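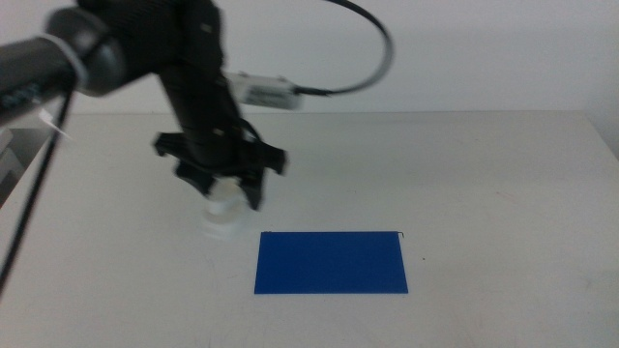 Is the Tetham arm kit worth buying for a school or college robotics club?

If you have one regular group of students and a table you can leave set up all term, I think it is. If everything has to go back in a cupboard at the end of each session, look at something smaller.

Our club bought the kit in November out of the equipment budget. It cost £375 with the two-finger gripper included. We have had two groups of students on it, one learning to drive it by hand and one preparing for the Nirodell pick and place contest, where the arm has to put everyday items on a marked area of the table.

Setting up

The printed guide is clear up to the point where you fit the gripper, then it skips a step. The missing page is on the Jivum website under downloads. Kazue Higuchi runs the beginners' group and had the arm moving in one evening with students doing most of the spanner work. Allow longer if you have never clamped an arm to a table before. The clamp supplied is adequate but it marks the table.

In use

The hand controller is easy to learn. Most students could move the arm to where they wanted it within a session. Closing the gripper on something at the right height takes more practice, and this is where the kit earns its money as a teaching tool. We use a flat blue sheet as the target and change the item often.
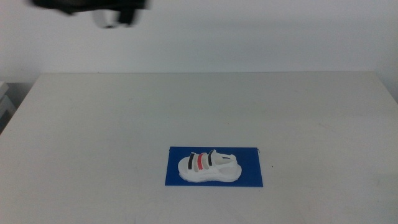

Shoes and sandals are harder than boxes and cups. There is no obvious place to hold them, the straps give when the fingers close, and students have to decide which side to come in from before they start. Noboru Takagi, who coaches the contest group, now sets footwear as the second exercise and leaves blocks out altogether. His group has logged 514 attempts so far this term across all items, and the log has been useful for showing students which approaches they keep repeating.

What I didn't like

The cables are too long for a small table and need tying back. The software forgets its saved positions if you close it without stopping the arm first. Spare finger pads come only in packs of 25, far more than a club will use. Shibata sells a compatible pad singly, though postage is high.

Support was good. I wrote twice and had a proper reply both times.

I would buy it again for the contest group. For beginners alone, the smaller Tetham model without the software licence would do.

Last updated: November

We use cookies to remember your settings. Accept | Manage

Contact the club | Copyright the authors | Back to top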